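Worstead brick swap is back in April, and it's bigger

If you've been hanging on to a stack of old bricks in the back yard, I have good news. The Worstead brick swap is coming back in April, and this time it's moving out of the feed store parking lot and into the old Ferel yard on Milulley Road. I went last spring for a bucket of odds and ends to fix my front steps and came home with 50 bricks and a sunburn, so you can guess how I feel about it!

The rules are the same as before. You bring what you have, you take what you need, and you knock off the old mortar before you show up (please, please do this – last year the line got held up for ages by one trailer). Gates open at 8 a.m. and things wind down by noon.
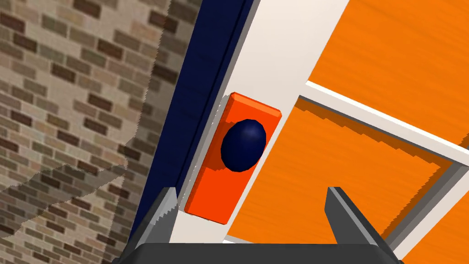
Parking is the part I'm happiest about. The Ferel yard has its own lot with room for 30 trucks, and you can back right up to the tables. No more hauling a loaded wheelbarrow across the street while somebody honks at you.

There's also going to be a paint table for the first time. Jia, the little paint store next to the bakery, is giving away leftover sample jars, mostly reds and dark blues that didn't sell over the winter. I've already called dibs in my head on a red for the mudroom, and my family has already said no. 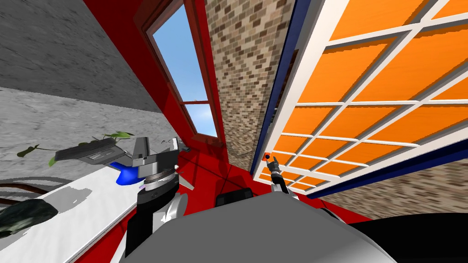

Page last changed: April, 4:15 p.m.

Now, the money. Entry is free, same as always, but there's a donation jar by the gate for the library wall, the low one along the sidewalk that has been leaning since the big freeze. The repair fund stood at 1000 dollars when I asked this week, and the price they were quoted is 2333. So there's a way to go, and I'll be putting in my coffee money.

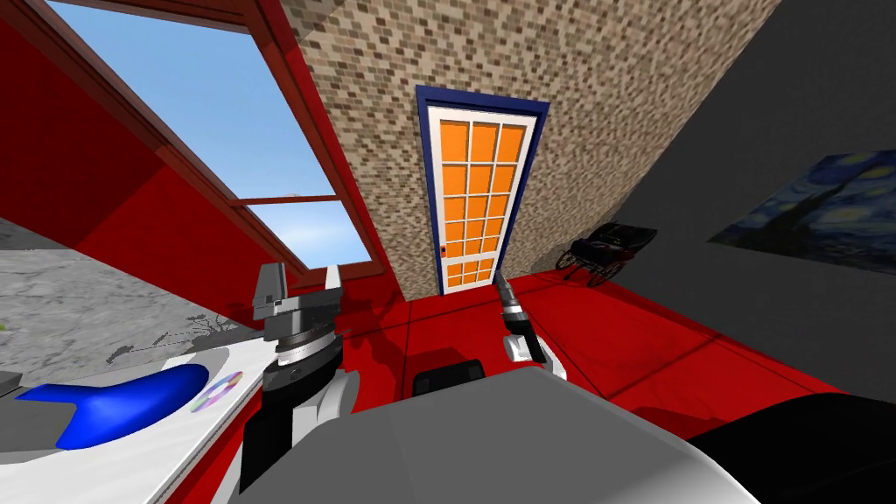
Tan and brown brick next to a red wall, with a window on the left.

A couple of things people have been asking me at the grocery store. Yes, you can bring pavers. Yes, you can bring roof tile, as long as it's whole. No concrete blocks, they took up half the lot last time and then sat there until June. 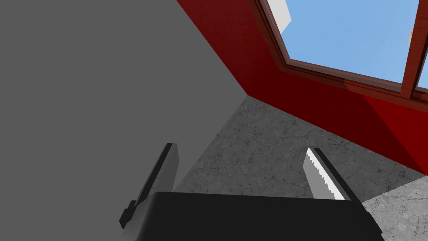 If you can't lift much, come anyway. The high school baseball team is loading cars again, and they're quick (they also eat every donut in sight, so get yours early). Bring gloves, bring water, and measure your project before you leave the house. I didn't last year, and I still have a pile under a tarp that's four bricks short of a planter.

Rain moves the whole thing back one week, same hours.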